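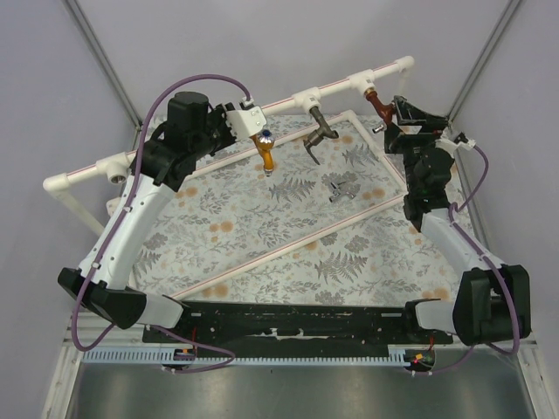
Removing Limescale from Chrome Fittings

Mix white vinegar and water in equal parts. For a small basin, 100 ml of each is enough. Do not use vinegar on gold-tone or lacquered finishes; wash those with dish soap only.

1. Close the tap and dry the fitting.
2. Soak a cotton cloth in the mix and wrap it around the scale.
3. Leave for 10 minutes. Check at 5 if the plating is old.
4. Rinse with cold water and buff dry.
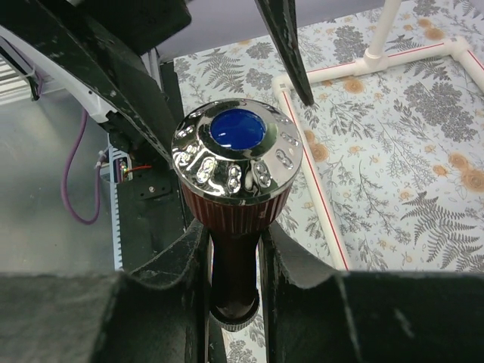
Scale left in recesses needs a soft toothbrush and a second pass. Work in short strokes and rewet the bristles often. Small round holes set inside oval panels, as on this chrome cap, hold residue after the flat rim is clean. Clear them with a wooden toothpick, then rinse again. Steel wool will scratch the plating.

Repeat every 50 days in hard-water areas.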